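Ticket 2748, Nakano two-arm cell, Broltasgate
Opened by Rasmus Kuusk, 24th September

Hello all, and thank you for bearing with me! The right gripper keeps losing its zero on the pencil case job, by nearly 7 mm this time.
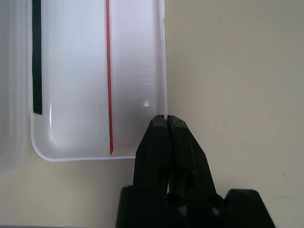

I re-zeroed both grippers with the arms parked and left the force limit at 27, same as in August. 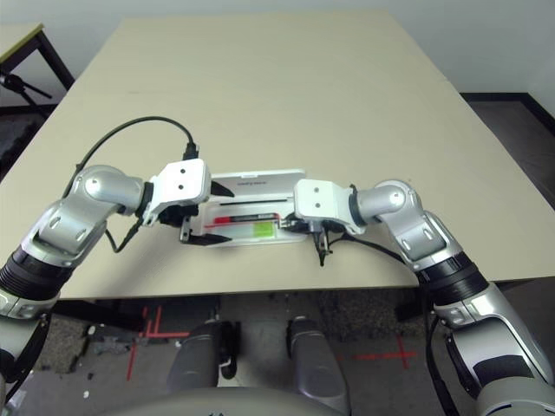

The cable on the left wrist I'd dearly like to re-clip while we're at it, as it has a lot of slack.

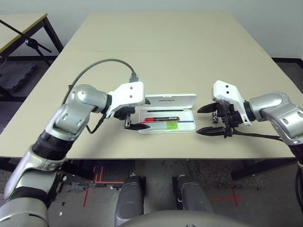 Could McKinnon please send the spare encoder lead? Leaving this open until it's fitted.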